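Switching to a paper notebook for work

17 November 2022

I started keeping my work notes on paper in February, after losing a morning looking for a phone number I knew I had typed somewhere. It was in one of three apps. I never found out which one, and I ended up calling Jenő Illés to ask for it again.

The notebook is a Bouvier with 281 numbered pages. I am almost at the end of it. Each day gets its own heading, and anything I still have to do gets a small circle in the margin. When it's done I fill in the circle. I tried a color system for the first couple of weeks and dropped it, as I kept leaving the pens at home. 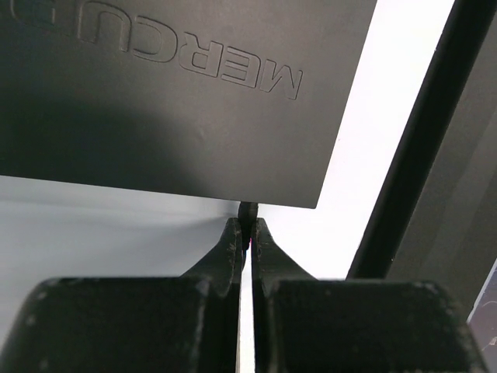
The index is the part I would keep if I had to drop everything else. I left the first 5 pages blank and write names and subjects there with page numbers. It takes a minute at the end of the day. On days I skip it, I pay for it later, usually on the phone with someone waiting.

There are things paper does badly. I can't search it, and I can't paste from it. Long addresses and order numbers still go into a text file on the computer. Meeting notes that other people need get typed up the same afternoon, which I thought would be a nuisance. It mostly means I cut half of them.

Bendik Söderlund asked if I was worried about losing the thing. I am, a little. My name and number are inside the cover, and on the last day of each month I take photos of the pages with my phone.

I have already bought the next one. Same size, but with dotted pages this time, because the ruled lines are too wide for my handwriting.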